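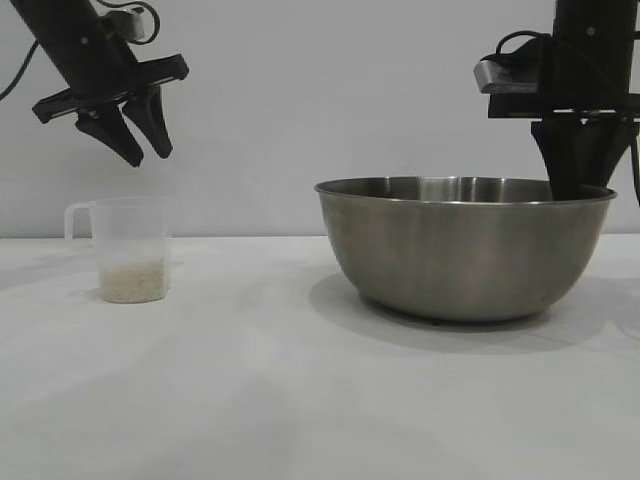
The Drift at Dukirham

The tide gauge at Dukirham had read 8 millimeters high since April. Teresa Matos confirmed this by lowering a steel tape down the stilling well at slack water on fifteen mornings and writing the difference in pencil. The difference did not change.

She checked the datum first. The brass benchmark on the harbor wall was tied to a second mark at Trindska, across the inlet, and the two had agreed within a millimeter for 35 years. She leveled between them again, out and back, and closed the loop with an error too small to report. The wall had not moved.

She then checked the float. It weighed what the card said it should weigh. She cleaned the wire, replaced the counterweight pulley, and set the recorder to zero. By the next morning it read 8 millimeters high.

The previous observer, Aníbal Vilela, had left 30 notebooks in the cupboard under the stairs. The entries gave wind, pressure, water level, and initials. In the last book the handwriting grew larger, and beside each level he had entered a second figure in brackets, always 8 millimeters above the first. There was no key to the brackets. She read to the final page, where the bracketed figure stood alone.

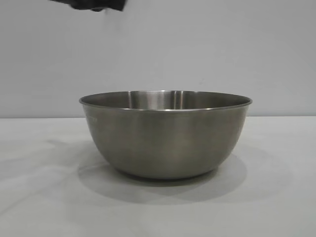
Margarida Patrício wrote back from the records office that the brackets were known to them. Vilela had been asked about them once, by letter, and had replied that they were the level with the boat in. The office had no boat listed for Dukirham. It had filed the reply under miscellaneous.

Teresa went down to the well with a lamp. The inlet pipe was clear. The water stood black and flat and the float sat in it without moving. She held the tape against the wall and read it, then read the recorder.

She entered the level from the tape. After it she opened a bracket, entered the other figure, and closed it. Wind was southwest, light. She put her initials at the end of the line and went up to make the pressure reading.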